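Every December the seed catalogs and the farm newsletters come around to the same promise, and this winter it is the small farm that runs itself. Grekwood, which sells planting equipment to growers in our county, sent me a booklet saying a market garden of 7 acres can now be worked by one person and a phone. I have been growing vegetables outside Lustthorpe long enough to have a drawer full of booklets.

My doubts start with the money. The monthly plan Grekwood wants me to sign up for comes to 3000 dollars a year. Last season my whole pepper crop brought in 2559 dollars, and that was a good year for peppers. The booklet says the plan pays for itself in saved labor. Whose labor? Mine is free, at least by the way I have always kept the books, and the two high school kids who help in August cost me 1508 dollars between them and also eat a lot of melons.

Soo-ah Chae, who farms the next road over, thinks I'm being stubborn. She put in the Lehtinen watering system two years ago and likes it. Fair enough. Her ground is flat and sandy and it drains the same from one end to the other. Mine has a clay seam through the middle and a low corner that stays soggy into June, and I have yet to meet a sensor that knows where that corner begins. I find it with my boots.

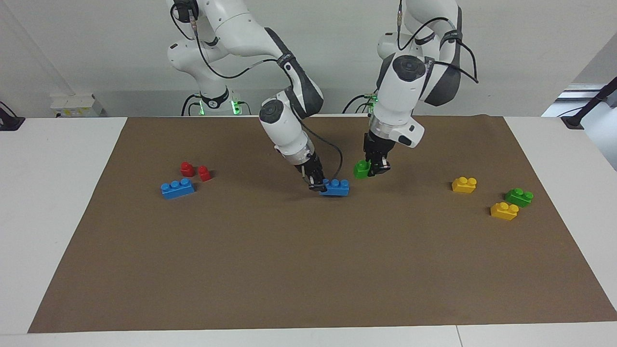
A tomato plant is a bad customer for anyone selling sameness. No two trusses hang at the same height, the ripe fruit hides behind the green, and half of what you pick in September has a split in it that you only feel with your thumb. A two-finger gripper can hold a blue toy brick over a mat on a table, and I don't doubt it can hold plenty of other hard, square things. Show me one in my third row after a week of rain, with the vines down and hornworms in them, and I'll listen.

Olaia Robles at the Kirkis farm stand says customers don't care who or what picked the beans. Maybe so. They do ask me which ones are good for pickling, and why the lettuce got bitter, and I can answer because I was out there when it bolted.

I'm not against tools. I bought a better wheel hoe last spring and I'd fight anyone who tried to take it. But I paid for it once — it doesn't send me a bill in January. The Grekwood man is supposed to call again after the holidays, and I plan to ask him about the low corner.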